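Notebook / Simulated cells / Bembridge
December, posted by Annapurna Namboodiri

Back on the Bembridge cell this morning, the one with the old-building backdrop and the big pale table. Willex had left me a note that the arm was "landing funny" since the last scene update, and by that he meant the fingers were stopping a little to one side of where the planner said they'd be. Small, but you could see it if you played the moves slowly enough.

First thing I did was what I always do, which is blame the gripper model. I reloaded the old one, ran the cup approach, same offset. Put the new one back. Same again! So I apologized to the gripper and went looking at the base.

The base pose lives in two places in this cell (I know, I know -- Harnier and I have argued over this before). There's the one in the scene file and the one the planner reads at startup, and they're supposed to match. They didn't. The scene one had been nudged by 8 mm when somebody lined the table up again, and the planner never heard a word of it. 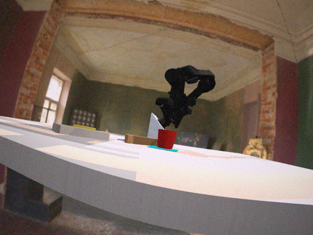 I copied the scene value across, restarted, and homed the arm. Then I went through the joint zeros while I was in there, because Shenoy's import script has a habit of rounding them. Joint 3 was off by a hair. I typed it back in by hand and wrote the right number in the config comments so I don't have to dig it out of the logs next time.

Next came the collision shapes. The wedge still had its old hull, a big fat box that stuck out well past the slope, and the planner was swinging wide to miss air. I swapped in the proper mesh. It loads slower, but the paths should be a good bit shorter and I'd take that trade any day. The tray is still on a box hull. I left it alone for now.

I also switched to the high view for checking. The low one is lovely to look at and pretty useless for judging sideways error, so from here on I'd like us all to use the high one for setup -- Harnier, that means you too.

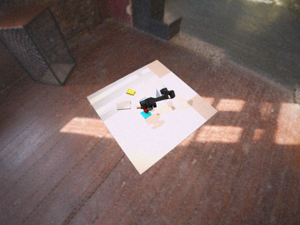 High view, gripper over the red object by the cyan square.

Started a long batch before lunch with random start poses. It got to some 1,109 moves before I stopped it to free up the machine for Willex. I haven't read through the log yet, so no verdict on the offset until I do.

Still to do: get the base pose down to one file, fix the rounding in Shenoy's script, and tighten the tray hull. If you touch the table position in the meantime, please change the planner file as well and leave a line in here.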